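How to Budget for a Two-Arm Robot Cell Without Fooling Yourself

Posted 3/10/21

Start with the job and leave the catalog closed. Write down one task in one sentence, including what the thing is made of and where it ends up. "Handle laundry" is useless. "Take socks from a tray and clip them to a rack" is something you can put a price on, and the price will probably annoy you.

Step 1. Price the whole cell. The arm quote is the number everybody waves at meetings. Ours from Dradby looked fine until we added mounts, a rail, wall panels, cables and a table that doesn't wobble. Put each of those on its own line. If a supplier says "accessories included," ask for the list in writing.

Step 2. Decide if you really need two arms. Sales people love two arms. Cloth is one of the few cases where I'd listen, as it flops and somebody has to hold the other end. Even then, ask to see your own material handled at the demo. Bring it in a bag. Mellimance offered us a video instead, and we crossed them off.
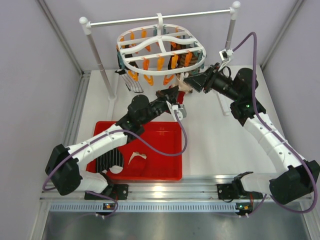 Two rail-mounted arms working at a drying rack, with socks on the rack and in the red tray.

Step 3. Look at the cheap stuff. A rack, clothespins and a plastic tray cost next to nothing, so they get left out of the plan. Then one pin snaps and an expensive machine sits idle while you hunt for a match. Buy spares on day one. I set aside $20 for pins alone and got laughed at.

Step 4. Plan for cables. Any cable that travels with a moving arm is going to wear, whatever the brochure says. Ask what a replacement costs, who fits it and how long it takes to ship. Fernham told us 14 days. I wrote that down as lost time, and you should too.

Step 5. Hold money back. Our reserve was $3000, kept apart from the purchase budget so it couldn't get spent on a nicer gripper.

Step 6. Set a test before you sign. Pick a number of runs in a row with no human hand in the cell. We asked for 5, which is a low bar, and one bidder still wanted to "discuss the definition of a run." Get the definition into the contract. Final payment waits until the test is passed at your site, on your table.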